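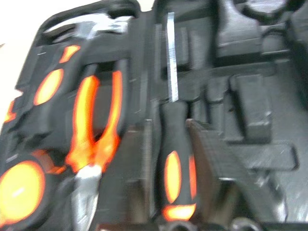 THREAD: The heater matrix, or how I came to own a dashboard in pieces

Last updated: March, 7.40pm

1. My Stedau estate has a wet passenger carpet. It has had a wet passenger carpet since I bought it. The seller called this "a bit of condensation", and I nodded, having already fallen for the roof bars.

2. Condensation doesn't smell of coolant. Condensation doesn't leave a sweet greasy film on the inside of the windscreen that you have to wipe off with your sleeve at every red light. I knew this. I carried on driving it with the windows down through most of the winter.

3. For anyone lucky enough not to know: the heater matrix is a little radiator that lives behind the dash. Hot coolant goes through it, air blows across it, your feet get warm. When it leaks, your feet get warm in a different way.

4. On most cars of this age you can get at it by taking off a side panel and swearing a bit. On the Stedau they appear to have hung the matrix in mid-air and built a car outwards from there.

5. Weerasinghe Motors quoted me £944 to do it. The part is a small slice of that. The rest is labour, and having now met the labour I'd like to apologise for the noise I made on the phone.

6. So, naturally, I decided to do it myself. The workshop manual says: "Remove fascia." Two words. Section 10, if you want to look it up and feel your stomach drop.

7. Removing the fascia means removing the steering wheel, the column shrouds, the instruments, the radio, the glovebox, the centre console and both lower trims. There's also a bolt behind the ashtray which is in no diagram I've found. I've owned the car for two years and didn't know it had an ashtray.

8. Battery off first, please. Then leave it alone for as long as your airbag instructions say and go and have a sandwich. I'm relaxed about most things but not about that.

9. Photograph every connector before you unplug it. I did this very carefully for the first evening. On the second evening I took one blurry picture of my own knee.

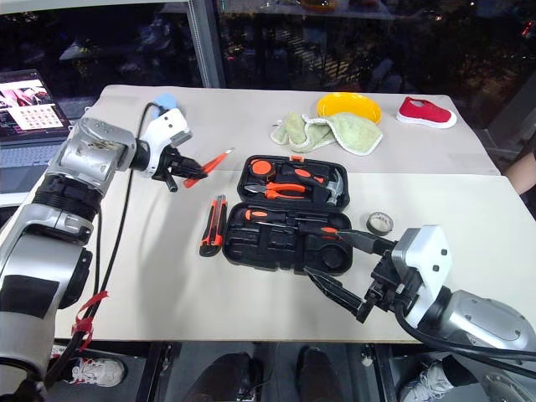
Tool case open on the table, utility knife out.

10. Several people have asked what you need for the job. Sockets, long extensions, a decent set of screwdrivers, hose clamp pliers, a tray for the coolant, old towels, more old towels. Masking tape and a pen for labelling. Something soft to kneel on if you were born before power steering was standard.

11. Drain the coolant BEFORE you pull the hoses off at the bulkhead. I'm putting that in capitals for the benefit of me, last Easter, on a different car.

12. The hoses had been on there so long they'd become part of the family. Don't yank them. The stubs on the matrix are thin, and the pipe on the engine side isn't much better. Slit the old hose lengthways and peel it, then fit new ones. Hose is cheap. Bulkhead pipes for a Stedau are a matter for prayer.

13. Funmilayo Onuoha replied to an earlier post saying she did hers without taking the dash out, by cutting a flap in the heater box and taping it up afterwards. I have a lot of respect for this and I'm going to pretend I never read it. I was already past the glovebox.

14. Parts news. Gerkow list a replacement matrix for this model. Mine came quickly and well wrapped. It's also got its outlet pipes at a slightly different angle from the original, so it fits in the way a cousin's wedding suit fits.

15. The people on the Narketel owners' board say this is normal and that you "persuade" it. There are 7 pages on the persuading. By page four they've fallen out over antifreeze colours and somebody's selling a caravan.

16. I persuaded it. New foam round the edges as well — the old stuff had turned to black crumbs and came out of the vents for as long as I'd owned the car. I'd assumed that was just what air looked like in there.

17. While you're in: change the blower resistor if yours only works on full. Check the flap cables. Hoover out the heater box. Mine contained leaves, a parking ticket from a town I've never been to, and a boiled sweet I've chosen not to date.

18. Pressure test before the dash goes back. BEFORE. Fill it, bleed it, run it up to temperature with the heater on hot, and sit there looking at the joints with a torch like you're waiting for a badger. You'll feel daft sitting on a toolbox in a car with no dashboard. Sit there anyway.

19. Mine wept at the top joint. One more turn on the clamp, another half hour of badger watching, dry.

20. Afroza Uddin asks what to do about the carpet. Out, I'm afraid. The underlay is a sponge and it'll stay wet until the sun burns out. Take the seat out, lift the lot, rinse it through with warm water until it stops feeling slimy, and hang it somewhere nobody will visit for a week. Look at the floor while it's bare too. Mine has surface rust by the sill, and I've wire-brushed and painted it.

21. Refitting is the reverse of removal, says the manual, and I'd like a word with whoever wrote that. The dash went in on the third go. The first time I'd trapped the radio loom. The second time I'd trapped the other end of the radio loom.

22. I have screws left over. They're in a jam jar. Nothing rattles yet, although the speedo light has gone out and the clock has started running backwards past the hour when I indicate left.

23. The heater works, though. Properly hot, both sides, clear windscreen. It's also now spring.

24. Next job is the clock. If anyone has a wiring diagram for the pre-facelift estate that wasn't scanned through a net curtain, my messages are open.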